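Week 5 notes: Reading the grain

Bring a pencil and something to lean on this week, as we'll be drawing end grain in the first half and it's hopeless on your knee. If you missed the growth ring session, read the Week 4 notes first. I've kept the recap short so we can get to the good part, and the good part is very good.

## Quick recap: where the lines come from

A tree in a seasonal climate puts on a layer of new wood every year, just under the bark. The wood laid down early in the growing season (earlywood) tends to have bigger cells with thinner walls. The wood laid down later (latewood) is tighter and denser. In a lot of species the latewood is darker too, and that difference in colour is what your eye picks up as a line.

So a tree is a stack of very long, thin cones, one inside the other, like paper cups. Keep the paper cups in your head! Nearly everything below comes from slicing through them at different angles.

Two cautions from last week, as both came up in the exercise sheets:

- Tropical timbers may show no clear annual rings at all, or may show bands tied to wet and dry spells. Don't count bands and call them years unless you know the species.
- "Grain" gets used for at least two things: the direction the fibres run, and the pattern you see on the face. In this course **grain** means direction and **figure** means pattern. Everybody outside this room will say "grain" for both, and so do I when I'm excited, so listen for which one is meant.

## Three faces of the same board

Take a log and cut into it three ways.

**Cross-section (end grain).** You cut straight across the trunk and see the rings as circles, or as arcs if the piece is small. This is the most informative face on any board and the one people look at least. If you only have ten seconds with a plank at the timber yard, look at the end.

**Radial face.** You cut lengthwise through the centre, like halving a carrot. The rings show up as fairly straight, parallel lines. Boards cut close to this are called quartersawn. In oak and silky oak you also get the ray fleck, those shiny ribbons that seem to float over the surface.

**Tangential face.** You cut lengthwise but off to one side of the centre, skimming through the cones at a shallow angle. Now the lines wander. You get arches, long ovals, ripples and contours like the ones on a bushwalking map. Boards cut this way are called flatsawn or plainsawn, and they make up most of what you'll meet in shops and homes.

Pale timbers are a lovely place to start, because the difference between one line and the next is so slight that you have to slow down and look.

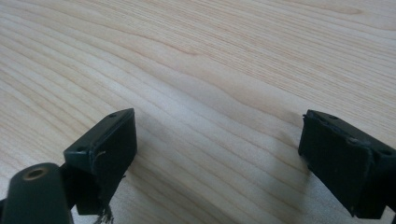

## Why flatsawn wood looks like a map

The comparison with a contour map is closer than it sounds. On a map, a contour line joins points at the same height. On a flatsawn board, each line marks where the flat cut passes through the same growth layer. Where the layers meet the surface steeply, the lines bunch together. Where the cut skims along nearly level with a layer, the lines spread out and you get broad bands.

Try this at home with a block of layered modelling clay. Roll out thin sheets in two colours, stack them, bend the stack over your thumb, then slice across the hump with a wire. You'll get a cathedral arch on the first go, and I promise you'll want to do it again. Bend the stack in two places before you slice and you'll get ripples.

Here are the things that change a plain pattern into an interesting one:

1. **Taper.** Trunks are wider at the bottom, so even a perfectly straight cut runs out through the layers. This gives you the pointed arches.
2. **Bends and lumps.** A trunk that leans or bulges has layers that bulge too. Cut through a bulge and you get an island: a closed ring sitting on the face of the board.
3. **Branches.** The layers flow around the base of a branch like water around a rock. You can often see the disturbance well before you reach the knot.
4. **Wavy fibres.** Here the fibres themselves ripple, and the light bounces off them in different directions. Fiddleback is the famous one. Tilt the board and the stripes swap places. It's the best free show in the trade.

Number 4 is a different animal from the first three. Taper, bends and branches change where the *layers* meet the surface. Wavy fibres change how the surface *reflects*. If you tilt the board and the pattern moves, think fibres. If it stays put, think layers.

## What the figure tells a maker

Pornthip Ruangrit, who is taking our workshop hour in June, spent years choosing boards for tabletops at Klinhom, and she has a habit I'd love you all to steal. She stands back from a board before she goes near it. From across the room you see the sweep, the one big curve or band that everyone at the table will end up looking at. Only then does she step in and check the fine lines for direction, because the fine lines are what the plane will care about.

Her rule for planing is the usual one, put very plainly: stroke the cat the right way. Look at the edge of the board, see which way the fibres rise, and plane so that you're pushing uphill with them. Go the other way and the blade lifts the fibres and tears them out.

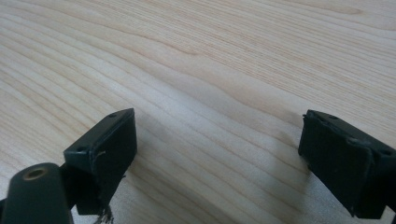
On a flatsawn face this gets tricky, as the fibres can rise in one direction at one end of the board and the other direction at the other. You may have to plane from both ends towards the middle, or switch to a scraper and be patient. Wavy figure is the hardest of all: the direction flips every few centimetres, so there is no right way to stroke the cat. A very sharp blade, a fine cut and a steep angle will get you most of the way.

### A word on movement

Wood shrinks and swells with the humidity, and it doesn't do it evenly. As a rough guide for many common timbers, movement along the length is tiny, movement in the radial direction is moderate, and movement in the tangential direction is about 2 times the radial. That's why flatsawn boards cup. Look at the end grain and imagine the rings trying to straighten themselves out as the board dries, and you'll guess the direction of the cup correctly nearly every time.

For a wide top, this matters far more than colour or figure. The top has to be free to move across its width, so you fix it with slotted screw holes, buttons or metal clips that slide. Glue it solid to a rigid frame and sooner or later something will crack, and it will probably be the board you liked best.

## Finish and what it does to the pattern

Oil and varnish both deepen contrast by filling the tiny air gaps at the surface, so less light scatters. Water-based finishes usually leave pale wood closer to its raw colour. A soaped or waxed surface stays soft and quite flat to look at. Try them all on offcuts of the same board, and label the backs in pencil. (I have a tray of unlabelled samples in my office and I couldn't tell you what a single one is.)

Sheen matters as well. A high gloss throws reflections that fight with fine lines. For subtle figure I'd go for matte or satin every time, but have a look at the sample boards in the Daline cabinet and argue with me.

## For next week

- Read pages 91 to 98 of the reader, on rays and vessels. The diagrams are small, so zoom in or borrow the print copy.
- Find 7 pieces of wood in your own home and decide for each whether the face is closer to flatsawn or quartersawn. Chopping boards, door frames, rulers and wooden spoons all count. Veneer counts too, but say so if you think it's veneer, and tell me what made you suspect it.
- Make one rubbing, soft pencil on thin paper, from any surface with enough texture to give you one. Old weathered boards are brilliant for this. Try a fence.
- Sketch the end grain of one piece and draw in the way you think it will cup.

Upload sketches and rubbings to the Week 5 folder on Skillo before 9 am on class day. Photos of your drawings are fine. If the upload stalls, email them to me and I'll put them in the folder myself.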